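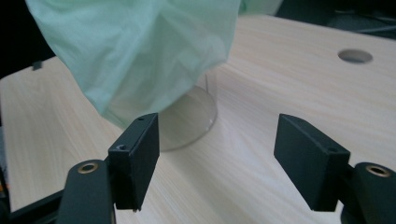 Green liner over the clear tub, on the table.

Compostable liners in a straight-sided tub: fit, sweating and splitting

Posted by Skullo, Jul 26, 2024

I am trying to settle on a liner for a clear cylindrical tub used as a worktop food waste caddy. The tub has no handle and no rim to speak of, only a straight wall and a flat base. The liners are the thin pale green compostable sort, sold for 10 litre caddies, which is well over what the tub holds.

Two problems.

1. Excess film. With the liner turned over the outside there is a skirt of spare plastic hanging most of the way down the wall. It gets in the way when the tub is moved and it picks up whatever is on the table.

2. Base failure. By the third day the bottom of the liner has gone soft and tacky. When lifted, it parts at the seam and leaves the contents behind.

Contents are mostly tea leaves, coffee grounds and vegetable peel. No meat, no liquids poured in. Kitchen is warm in the afternoon.

Questions: is a smaller liner stronger, or only smaller? And does anyone put anything under the waste to keep the base of the bag dry?

Gilmont wrote:

Smaller is not stronger. The film is much the same gauge across the caddy sizes in most ranges, so you gain nothing at the seam. You do carry less weight in it, which amounts to the same thing in use.

Three days is too long for a warm kitchen. I change mine every second day in summer regardless of how full it is. Grounds hold a lot of water and they sit at the bottom because people empty the coffee pot first thing in the morning, before there is any peel in there. Put the grounds in last.

Tilahun wrote:

Disagree on the two-day rule. I get five days from the same type of liner, but in a vented caddy. The trouble with Skullo's tub is the solid wall. A vented caddy lets moisture out through the sides of the bag, and the film stays dry enough to hold. In a sealed cylinder the water has nowhere to go, so it condenses between the bag and the wall and the liner is wet on both faces.

Change the container before you change the bag.

Skullo wrote:

The container is staying. It is clear, so I can see when it needs emptying, and it goes in the dishwasher. I also had a vented one before and the fruit flies found it by the weekend.

I accept the point about condensation. There is always a film of water on the inside of the wall when the bag comes out.

Catesgate wrote:

Fold a sheet of newspaper to the diameter of the base and drop it in the tub first, under the liner. Then a second piece inside the liner. The lower one takes up the condensation and the upper one takes the drips. Egg box lid works as well, torn to fit.

For the skirt, an elastic band about 2 cm below the top. Fold the spare film up over the band so it forms a cuff. It then lifts off in one go.

Gilmont wrote:

Elastic bands perish and end up in the compost. I have sieved enough of them out. A strip cut from an old bicycle inner tube lasts years and is black, so you notice if it has gone in.

Catesgate wrote:

Mine is a wide band off a bunch of asparagus and has been on the caddy since January. It is not going anywhere.

Skullo wrote:

Newspaper tried, top and bottom. Better. The base of the liner was damp but held its shape on day three. I have not tried the cuff yet.

Next question is closure. How are people shutting these? A knot uses up a lot of film and the neck tends to tear as it is pulled tight. I have been gathering the top and twisting.

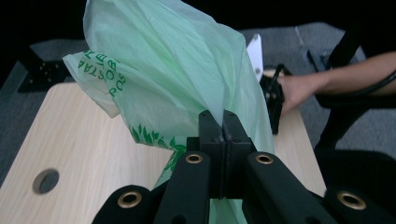 Neck gathered in. The leaf print and part of the lettering show on the film.

Gilmont wrote:

Do not knot. Gather it as you have it there, give it two full turns, then fold the tail down and set the bag in the outdoor bin with the neck underneath. The weight keeps it shut. Knotting stretches the film across the grain and it goes white and then splits.

Tilahun wrote:

A knot is fine if the bag is no more than two thirds full. People tear the neck because they are trying to knot something that is full to the top. Leave enough film and tie it loosely, once. Neck underneath is all very well until the collection crew tips the bin.

If your bin is collected by the council and not composted at home, the bag has to survive the lorry. Mine does with a knot. I had several open up with a twist.

Gilmont wrote:

It does not have to survive the lorry. It has to survive as far as the lorry.

Hedvika Hrubý wrote:

New here, I run the kitchen for a small day centre and we get through a lot of these. We used to buy them by the roll and now buy a carton of 400, so I have had time to form a view.

Age matters more than anything mentioned so far. Compostable film goes brittle on the shelf. We had half a carton left over from the previous year, 200 or so, kept in a cupboard above the boiler. Nearly every one split down the fold when opened out. The new ones from the same supplier, same size, were perfectly sound. Store them somewhere cool and dark and do not stock up just because there is an offer on.

Also check the liner before blaming the contents. Open it, blow into it, close the neck in your fist and press. If the seam is poor you will hear it.

On closure, we twist and fold. Staff with wet hands cannot tie a knot in this stuff.

Skullo wrote:

Useful. Mine live in the cupboard next to the oven. I will move them.

Catesgate wrote:

Does the printing say which standard they meet? Some of the green ones are plain polythene with a tint, and others are marked "degradable", and neither of those belongs in a food waste bin. The lettering in your second photo looks like "compostable" repeated in different languages, but I can only make out bits of it.

Skullo wrote:

It is "compostable" in several languages. The standard number is on the outer packet along with the seedling mark. The council list accepts it.

Tilahun wrote:

Home compostable or industrial only? They are not the same. The industrial ones will sit in a cold heap for well over a year. I still turn up green rags in the bottom of mine.

Skullo wrote:

Industrial. These go to the council collection, so no bearing on the heap. I take the peel for my own heap out loose in a bowl.

Gilmont wrote:

Then why line the tub at all for that half of it? Rinse it and be done.

Skullo wrote:

I do, for that half. The liner is for cooked scraps and tea bags. Some of the tea bags have a plastic seal and I don't want them in the heap.

Current arrangement, for anyone who finds this later: folded newspaper under the liner, a second piece inside, coffee grounds in last, change at three days, twist and fold the neck. Liners moved to the hall cupboard. The spare film is still a nuisance. I have ordered one roll of the next size down and will report on whether it reaches over the top of the tub.

Catesgate wrote:

Measure round the outside of the tub and halve it. The flat width of the liner needs to be a bit more than that or you will split it getting it over the edge.

Skullo wrote:

Should have done that before ordering. Will measure tonight.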